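O chão cinzento

Texto publicado em 5 de maio de 2021

Quando cheguei a Fendesthorpe pela primeira vez, pensei que as pessoas não cuidavam dos seus soalhos. Eu vinha de um país onde a madeira do chão é amarela, brilhante e encerada duas vezes por ano, e na pensão onde fiquei as tábuas eram de um castanho quase cinzento, com os nós à vista e sem brilho nenhum. Achei aquilo triste. Demorei um inverno a mudar de opinião e hoje vivo numa casa com o mesmo chão.

A madeira fica cinzenta com os anos, com a luz e com a água. Também pode ficar cinzenta numa tarde, com um produto comprado em lata. As duas coisas convivem bem nesta região e é difícil, mesmo para quem trabalha nisto, distinguir uma da outra a dois metros de distância. A serração Rangel, na estrada de Jestdale, vende tábuas recuperadas de celeiros e tábuas novas tratadas para imitar as velhas. As recuperadas custam quase o dobro e desaparecem primeiro. No último mês de novembro a serração recebeu o soalho inteiro de um armazém de lã, 4000 tábuas, e quando lá fui em fevereiro restavam 103, quase todas curtas ou rachadas numa ponta.

Comprei 24 dessas tábuas curtas para o corredor. O carpinteiro queria colocá-las paralelas às paredes, como é costume. Eu preferi a diagonal, que gasta mais madeira nos cantos mas faz o corredor parecer menos estreito. Ficámos uma manhã a discutir, ele de joelhos e eu em pé, e no fim ele pôs seis tábuas soltas no chão para eu ver. Com as tábuas em diagonal, os nós caem em sítios irregulares e o olho não procura uma linha para seguir. Foi assim que decidimos.

Um chão destes vê-se sobretudo de cima, e de perto. Passamos o dia a olhar para ele por cima dos óculos, entre os nossos próprios braços, quando baixamos a cabeça para fazer qualquer coisa com as mãos. É nesses momentos que se nota o veio, que numa fotografia de revista, tirada da porta, quase não existe.
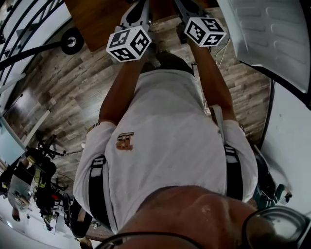

Pode-se lavar um soalho envelhecido com água?

Depende do acabamento: se a madeira tem verniz ou óleo, usa-se um pano bem torcido e pouca água; se está em bruto, é melhor a vassoura e o aspirador, e deixar a água para as nódoas.

A limpeza é o assunto em que os habitantes de Fendesthorpe menos concordam. Há famílias que ainda esfregam as tábuas com sabão claro, sempre no sentido do veio, e dizem que é o sabão que dá o tom acinzentado. Há outras que só varrem. Na minha casa uso um óleo mate da marca Nirholm, que se aplica com um trapo de algodão e se limpa passados vinte minutos. O cheiro fica dois dias. A primeira camada escureceu a madeira mais do que eu queria — a segunda já não fez diferença.

O pó, é preciso dizer, aparece menos num chão cinzento do que num chão escuro. Os riscos também. Uma cadeira arrastada deixa uma marca clara que, ao fim de umas semanas, se confunde com as outras. Já os intervalos entre as tábuas pedem paciência: no inverno abrem, no verão fecham, e tudo o que é pequeno acaba lá dentro. Eu limpo-os com um pincel seco, de cerdas duras, antes de passar o aspirador.

Sobraram-me três tábuas do corredor. Uma delas serve de prateleira na cozinha, com os buracos dos pregos antigos virados para a frente, e as outras duas estão guardadas debaixo da escada para o dia em que for preciso substituir alguma.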